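# Gear pose jumps by one tooth between frames, grasp planner keeps re-planning

**cmtiongson** – Wed 14 May
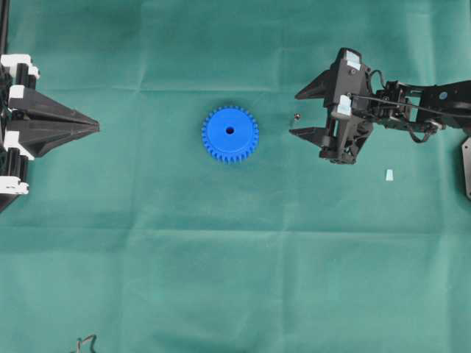 *Head camera view, blue gear between the two grippers on the green cloth.*

Setup is two arms, one head camera looking down at the cloth, Koltow for planning and our own pose node feeding it. The job is to pick up the spur gear with the right gripper and later put it on a shaft at a known tooth angle, so I care about rotation as well as position.

Position is fine. Rotation is not. The pose node fits the gear model to the image every cycle, and the yaw estimate hops by exactly one tooth pitch, sometimes back again on the next cycle. Every hop counts as a new goal, so Koltow throws out the plan and starts over. I logged 3000 cycles with nothing moving and got 823 hops.

Things I already tried:

- Raising the re-plan threshold. Helps until the threshold is bigger than a tooth, and then I miss real motion.
- Median filter on yaw. It averages across the wrap and gives me angles that match no tooth at all.
- Slower updates. Same hops, fewer of them.

Is there a standard way to handle this?

---

**bench_rat**

Your part is rotationally symmetric and your tracker doesn't know it. From the top, turning that gear by one tooth gives you the same picture. The fit has as many equally good answers as there are teeth and noise picks the winner each time. The tracker isn't broken, the question you are asking it has no single answer.

Declare the symmetry. Take yaw modulo the tooth pitch and do all filtering in that reduced range.

---

**cmtiongson**

I get that for the grasp. But the bore isn't quite in the middle in the image. It sits slightly up and left of center. I was hoping to use that to break the tie.

---

**bench_rat**

Don't. Before you trust that offset, check that it belongs to the part. If your camera isn't straight above the gear, the top rim of the bore and the outline of the teeth can be at different heights in your fit, and then you get an offset that comes from the view. Turn the gear a quarter turn by hand and take another picture. If the offset turns with it, it's the part. If it stays up and left, it's the camera.

---

**r_umali**

I'd go the other way from bench_rat on the filtering. Reducing yaw modulo the pitch is right for the grasp, but if you do it inside the tracker you lose the tooth identity for good. Cherry Mae says she needs a known angle on the shaft later. For meshing, any tooth is as good as any other. If there's a timing mark or a keyed bore in the final assembly, it isn't.

What I do in the Nistville cell is keep the full yaw in the tracker and only reduce it when comparing goals. In short:

1. Tracker holds the previous pose.
2. New fit comes in. Generate all the symmetric copies of it.
3. Keep the copy closest to the previous yaw.
4. Send that to the planner.

Hops go away because the closest copy is always the one you had. It's a few lines of code.

---

**bench_rat**

That works as long as the gear never turns more than half a pitch between updates. The moment a finger bumps it, you can lock on to the wrong copy and never know. Then you carry a tooth identity that is just wrong, and I'd take no identity over a wrong one.

---

**r_umali**

Fair for bumps. I drop the identity flag whenever the gripper closes or a contact is predicted, and get it back later from a close-up view if the part has a mark. While the gear is lying untouched on a cloth there is no reason to throw the history away.

---

**pdx_mike**

Side question, are you masking the grippers before the fit? Both are black and point straight at the gear. Once the right one closes in it will cover part of the rim, and dark finger edges next to dark tooth edges gave me bad fits on Bidstead. I render the arm from joint angles and mask it with a margin of 20 pixels.

Also there's a small shiny ball near the upper right finger. Is that in your collision scene?

---

**cmtiongson**

Masking yes, for the arms. The margin is smaller than yours, I'll raise it.

The ball is not in the collision scene. Neither is the pale blue piece below the gripper. The segmenter drops anything under a minimum area and the ball falls below it.

---

**pdx_mike**

Then I'd fix that before yaw. The ball is the closest loose thing to the finger tips. The planner thinks it's open cloth and your lower approach height decides whether you clear it. Lower the minimum area and accept some false blobs from the creases, or stamp a keep-out disk on anything that shines.

---

**bench_rat**

Lowering the area on creased cloth will bury you in blobs. Require the blob to hold still over several frames and to differ in color from the cloth. Creases are still too, so the color test does the real work.

---

**cmtiongson**

Did the quarter turn test. The offset stayed up and left, so it's the view and I've dropped the bore idea.

Put in Rowena's closest-copy step and reran the same static log length. Zero hops in 3000 cycles. Time from first detection to an accepted plan is 21 ms with no restarts. I also clear the identity flag on close, which covers most of bench_rat's worry but not a bump from the left finger, which has no contact prediction at the moment.

Color test for small blobs is next. The ball passes it, the pale blue piece passes it, and so does the bit of twisted wire at the bottom edge. I'm leaving the wire in as an obstacle.

---

**r_umali**

Good. If you add contact prediction for the left side, look at the swept volume check in the Bañez branch. It takes the wedge as a plain convex hull and that was close enough for me.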